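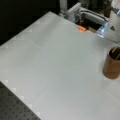
The white top, with the small orange block still on it up at the far side.

Faint bands on a white work table, is it the top or my cleaning?

Posted by Ksawery Sobczak, November

Hello all, hoping somebody can put me out of my misery. I have a big white tabletop in the workshop at Grasside, bought second-hand, and I can't get it to look even. Looking across it from the end I see faint lighter and darker bands running over the surface. It has a bit of a sheen, so I don't know if I'm looking at the top itself, at something I've left behind with the cloth, or only the light. There is also a row of little pale notches all the way down the left edge, evenly spaced, and I'd like to know if I can safely scrub along them or if I'll do harm. I've been using washing-up liquid and a microfibre cloth up to now. I do most of my sorting and small glueing on it, so it does need to stay flat and smooth!

3 replies

Dale Poirier
Hello Ksawery, I do sympathise, I had a white bench for years and it showed every last thing I did to it. I'd start with the light before you buy anything. Wait until it's dark out, switch off whatever is overhead and shine a torch low across the top from one end, then walk round and do the same from the side. If the bands move or vanish as you go, it's your lighting and you can put the kettle on. If they stay exactly where they are, I'd suspect washing-up liquid, which does build up (I was using far too much of mine, a good squirt every time). Go over it with plain warm water, wring the cloth out really well, and dry it straight away with an old tea towel, working in one direction the whole length. Mine took two goes. Please don't be tempted by cream cleaner, it takes the sheen off in patches and then you'll have something far worse to look at.
For the notches I use a soft toothbrush, hardly damp, and brush outwards so the muck goes off the edge and doesn't end up on the top.

koo_bench
get some 600 grit and flat it back, job done

Dale Poirier
Oh please don't do that one until you know what the top is made of! If it's a coated surface you could go straight through it and there's no getting it back. If you do find out that it's solid all the way through, try a small patch in a corner first, and use it wet. The person you bought it from might remember what it is, or the people at Cliston were very kind to me when I rang with a similar question, and they let me talk for ages.

Related questions
Getting old tape marks off a pale worktop
Best cloth for a surface that shows everything
Wallard trestles, do the feet adjust?
Glue spots on a white bench, help

Contact us | Copyright Wallard Home Help | Back to top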